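Nusano Cold Tea: Questions and Answers
Updated Monday, January 12, 2026

Can I serve the tea in any cup?
Yes. We like a clear cup, so the guest can see the color. Please do not fill it to the top.

How much water do I add to the concentrate?
Use 300 ml of cold water for 100 ml of concentrate. If you find it too strong, add a little more.

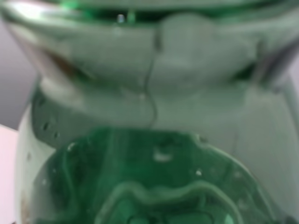
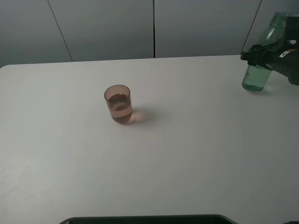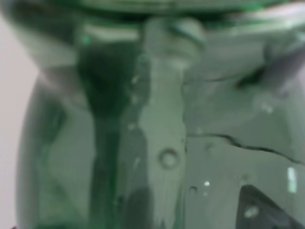
Second picture: brownish drink in a clear cup, green bottle at the right.

May I keep water in a used green bottle?
You may, if you rinse it well first. Let it dry upside down with the cap off.

The table has a tea ring. What to do?
Wipe it soon with a damp cloth and a little dish soap. On a white table an old ring can need two or three tries.

Who answers my other questions?
Write to Mārtiņš Dzene at the Valcombe shop. He answers in English and Latvian.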